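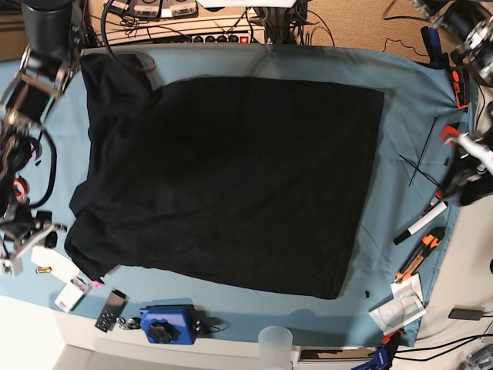

7.4 Recovering from a grip-hold fault (code 181)

Code 181 is raised when a gripper on the Prilura two-arm cell is commanded closed on fabric and the finger position reading leaves the permitted band. Both arms stop where they are and hold position. The brakes do not release by themselves.

CAUTION: A stopped arm is still powered. Do not put a hand between the fingers, or pull fabric out of them, until step 3 is complete.

1. Press the emergency stop on the cell controller. Wait for the drive status to read OFF on both arms.

2. Open the event log and write down the finger position for the gripper that reported the fault. The closed limit is 2,078 counts. A reading of 2,091 or above means the fingers have closed past the limit with nothing between them, usually after a fold has slipped out. For any other reading, go to section 7.5.

3. Switch off drive power at the controller and fit the lockout tag.

4. Open the fingers by hand with the release screw. Turn it counterclockwise until the fingers move freely.

5. Check the wrist camera view for the affected arm.

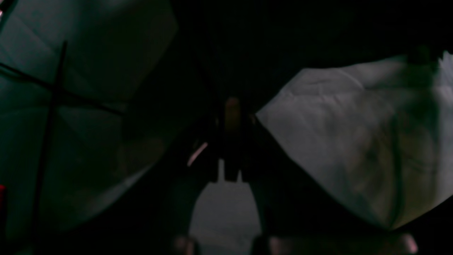
Figure 7-3. Wrist camera view, low light.

Note: If the view is dark or blurred, do not use it to judge whether the fingers are clear. Look at the gripper directly with drive power off.

6. Inspect the finger pads. Replace both pads if either is torn or lifting. Torque the pad screws as listed in Appendix B.

7. Clear loose tools and supplies from the work surface and lay the test cloth flat within reach of both arms.

8. Remove the tag, restore drive power and run HOME at reduced speed.

9. Run the grip test 6 times. If code 181 returns on any cycle, take the cell out of service and contact the Kováčik service desk in Wedport.

CAUTION: Do not raise the closed limit to suppress the fault. Units at the Wusville site run with a changed limit dropped fabric without reporting it.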